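Visit report: household manipulation demonstration, Stastine site

20/06/2021

I went to the Stastine open day mainly for the laundry station, having read the Geerts note on deformable objects in April. The hall is split into 3 bays. The first two hold fixed arms doing bin sorting, which I have covered before and will skip.

Impi Heiskanen ran the laundry bay. The platform, called Olen, has two arms, each with a parallel gripper and a camera on the wrist. The task is to take clothing from a basket on the floor and load it into a front-loading washing machine. The arms are driven by an operator during recording, and a learned policy is trained on those recordings afterwards. Heiskanen gave the present set as 2336 recordings, with a target of 3000 before the next round of training.

Points noted from the talk and the questions after it:

Basket position is changed between recordings but kept within reach of both arms. A perforated basket gives the fingers an edge to catch on, and Vandana Dwivedi, who maintains the grippers, said snagging on the side slots was the most common fault last quarter.

Garments are mixed by weight. Sports tops are considered hard, as the cloth is slippery and folds over itself, so the policy often grips one layer and drops the rest.

The door is handled as a separate task. Sirisard supplied the first door model, and it has since been replaced.

I asked about cycle time. No figure was offered. Harsh Saxena asked whether the wrist cables limit rotation; the answer was yes, at the far end of the range, and a shorter routing is being tried.

Handouts were short on detail about lighting and floor reflections, which I would have liked. The bin sorting slides are to be sent on request. Parking is at the rear gate, and visitors need to sign in at the front desk first.

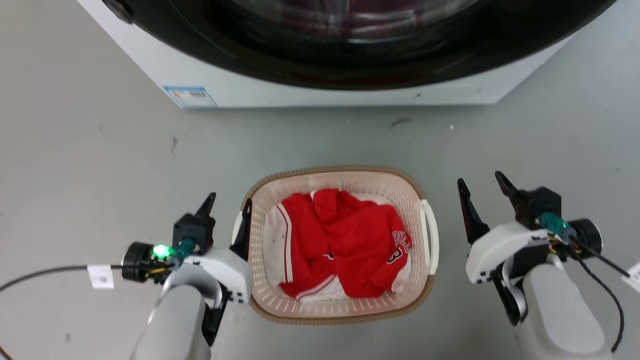 Anju Kashyap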